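홈 > 방문기 > 공방·작업실

뉴스레터를 구독하시면 새 방문기를 메일로 보내드립니다. [구독] [닫기]

Plarico 포장 작업실 오픈데이 다녀옴 (5월)

급하게 적는다. 집에 가는 버스 안. 메모 정리 안 하면 다 까먹을 것 같아서.

오후 2시 입장. 입장료 3000원, 현금만 받음. 접수대에서 이름표 받고 바로 안쪽으로. 안내는 Tiruwork Mamo 씨. 말이 빠르다, 나보다 더. 첫 순서가 작은 상자 다루는 흰 작업대였고 다들 거기서 한참 서 있었음.

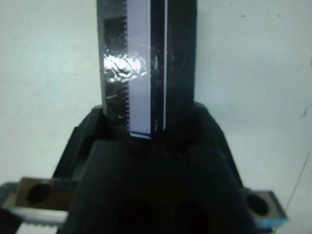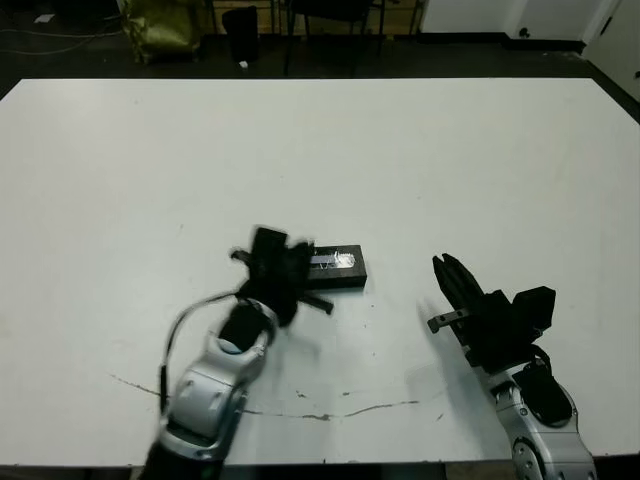 포장이라고 하면 그냥 담고 붙이면 끝인 줄 알았는데 여기선 상자를 눕혀 놓느냐 세워 놓느냐부터 정해져 있다고. 납작한 건 세우면 넘어지니까 마지막에만 세운단다. 검정색 상자는 특히 골치라고 했다. 손자국이 다 보여서. Mamo 씨는 면장갑도 안 믿는다고. 보풀이 붙는대.

필름 얘기도 길었다. 반짝이는 필름은 조명 밑에서 주름이 두 배로 보인다고 함. 그래서 검수는 창가에서 한 번, 등 밑에서 한번 더. 옆에 있던 아저씨가 "그럼 둘 다 통과 못하면요?" 물어봤는데 다시 싼다고. 끝. 질문 더 할 분위기 아니었음.

다음 방은 자재 창고. 종이 심지, 완충재, 테이프. 선반 이름이 전부 거래처 이름이라 좀 헷갈렸다. Grekby 칸, Tridby 칸, Ambaye 칸. 테이프 종류만 58가지라는데 내 눈엔 다 비슷비슷. 투명한 거랑 좀 덜 투명한 거. 냄새는 새 신발 상자 냄새. 싫지 않다.

체험 시간은 짧았음. 한 조에 6명. 종이 상자 접고 뚜껑 테이프 붙이기. 나는 Valentyna Kravets 씨랑 같은 조였는데 이분 손이 엄청 빠름. 나는 모서리 안 맞아서 다시 뜯고, 뜯다가 찢고. 새 종이 달라고 하기 좀 민망햇다. 결국 하나는 완성. 가방에 넣었더니 벌써 찌그러짐.

쉬는 시간에 보리차랑 과자 줌. 의자가 모자라서 반은 서서 먹었다. 화장실은 2층, 계단 좁으니 큰 가방은 접수대에 맡기는 게 나음.

아쉬운 점. 제본실은 문 닫혀 있어서 못 봤다. 공사 중이라고만. 그리고 안내문 글씨 너무 작다. 설명 듣는 동안 뒤쪽은 거의 안 들림, 앞자리 서세요. 작업대 높이는 나한테 딱 맞았는데 키 큰 사람들은 허리 아프다고 계속 그랬음.

주차는 건물 뒤. 나는 버스 타고 가서 잘 모르겠다. 정류장에서 언덕길 조금 올라가야 하고 간판이 안보여서 한 번 지나쳤다. 파란 철문 찾으면 됨.

가을에 한 번 더 연다고 들음. 그땐 제본실도 열 예정이라니 신청 뜨면 여기 올릴께요. 내릴 정류장이라 여기까지.

댓글 6 · 공유 2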